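### 3.2 Student Task: Flattening and Folding a T-shirt

The second task of the course was prepared by the group of Deisy Montoya. The students called their project Lumness, and they worked on it from the first week of June until the final presentation. The aim was that two arms bring a short-sleeved shirt to a flat state and then fold it on the table. Each group had eight lab sessions for this work.

The students controlled the arms by hand and recorded every attempt. In total, 306 attempts were recorded, and 226 of them were kept for training. An attempt was removed when the shirt fell from the table or when the operator stopped before the last fold. One attempt could take up to 600 seconds, and after this time the recording was closed.

The group decided to use plain shirts without print. This made the first version easier, but it also means that we cannot say how the method works with other clothes. The sleeves were the most difficult part for all operators. In their reports, the students wrote that a sleeve often turned under itself when the body of the shirt was pulled.

Figure 2 shows both arms over a gray shirt on the white table. One sleeve points to the front edge, and its hem is turned under. 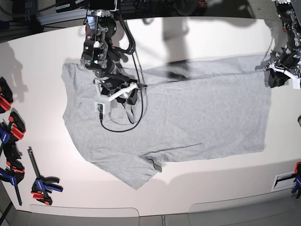

**Figure 2.** The shirt lies almost flat, with small wrinkles remaining. The right arm is above the shirt and the left arm is near its right end.

### 3.3 Evaluation by the Students

After training, each group tested the policy of another group and filled in the same form for every trial.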